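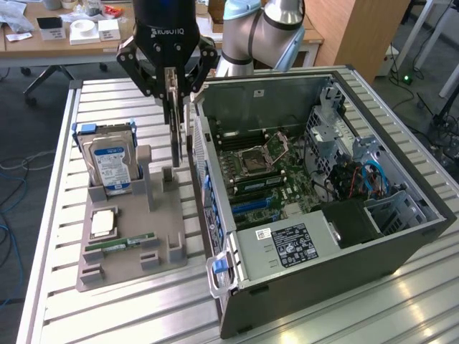 Old computers, new homes

I finally cleaned out my hall closet in December, and wow, there were three dead desktops in there, the oldest from 2011! If you've got a pile like mine, bring it along to the Hasus recycling day. We open the doors at 9 a.m. and last time we took in 436 items (plus one toaster, which, no thank you).

Towers, laptops, cables and keyboards are all fine. Please keep the big old TVs at home, as Gullero charges us $28 apiece to haul them off and that eats up the coffee money fast. Copy your photos off first, too. I didn't, years ago, and I still miss a whole summer at the lake. 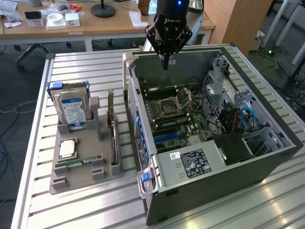 Getting there

Park behind the Daser building and come in by the side door. There are over 50 spaces, but they fill up early, so share a ride if you can!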